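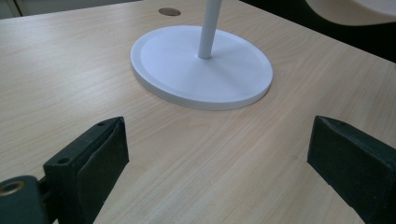 Our working rules for hand-held gripper demonstrations are at revision 2 as of 2026-08-07, and I said I would post the reasoning behind the changes once the Drollden group had stopped editing them. Revision 1 had grown to four pages, most of it written after something went wrong, and it mixed hard requirements with advice. The new text uses "must" for anything that causes an episode to be rejected and "should" for everything else. The first "must" concerns the opening pose. Both fingers start fully apart, inside the wrist view, with bare table between them and no contact with any object. A white base standing on the table past the fingertips, as it does here, is fine. An object already between the pads is a reject, because the opening width at the first time step is what we check the width encoder against.

The second group of rules covers the table. Revision 1 said the table had to be "clear," which two sites read in two ways. Drollden removed everything except the task objects. Jukbridge removed everything the operator might hit. Revision 2 drops the word and asks for a written object list per task, kept with the task sheet. If an object is on the list it must be on the table at the start. If it is not on the list it must be off the table. Fixed features such as grommets and edge tape don't go on the list, but they do go on the site sheet, once, with a note whenever one is changed.

Placement is deliberately loose. We tried marking start positions and got very tidy data that was not much use. The rule now is that the operator must change the position and heading of each loose object between episodes, and must not use the same layout twice in a row. Long utensils should be placed with the handle at a different angle each time, including angles that make the first grasp awkward. Awkward grasps are allowed. Abandoned grasps are allowed too, if the operator recovers without touching the object by hand.
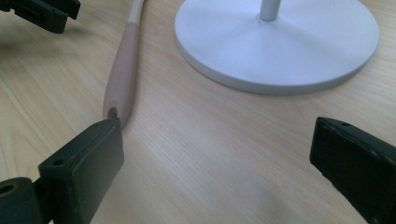 Long handle, hanging-hole end toward the left finger. Stand base at upper right.

Hanging tasks have their own section, mostly taken from the notes we wrote for Prusumden. Three points from it:

The stand must not be held down by anyone. If it tips, the episode ends there and is labeled as a tip. Do not set it upright and continue.

Release must be visible in at least one wrist view. An operator who rotates the wrist at the last moment often hides the hook, and a reviewer then has to guess.

The hand that is not working must stay in the workspace with its gripper open. Operators tend to drop it to their lap after a few dozen episodes. The pose stream keeps recording and we get a long segment of one arm pointing at the floor.

Cable handling moved from "should" to "must." The cable leaves the back of the gripper in a loop with enough slack for a full wrist turn, and it may not cross the tabletop between the operator and the objects. Check this before the first episode and again after every break. A tight cable shows up in the data as a small, steady drag on one side, and it is tedious to find afterward. 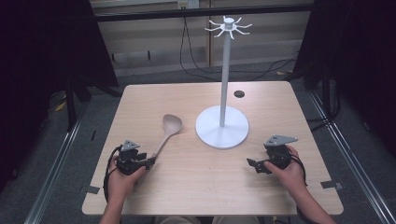 Episode length is capped at 90 seconds. The old cap was longer and only served to let people keep going after they had lost the thread of the task. Anything over the cap is split off for review and does not count toward the batch. A batch is 1,000 accepted episodes, and the site sheet must be signed again at the start of each one, even if nothing in the room has moved.

Labels are the part I am least happy with. We ran the revision 2 definitions over the 3,951 episodes in the Admasu set and the reviewers still disagreed on where a grasp begins. One camp starts it at first contact, the other when the jaws stop closing. The text currently says first contact. For soft objects that is hard to see in the wrist view, so I expect this to change.

Two smaller items. Finger pads should be inspected at the start of each batch and replaced as a pair, never one at a time. And the overview camera must be checked against its reference still every morning. A bumped mount is easy to miss until the two views stop agreeing.

Revision 3 is planned for after the August batch closes. It will cover lighting, which at present gets a single line saying "even," and two-operator tasks, which we have not tried.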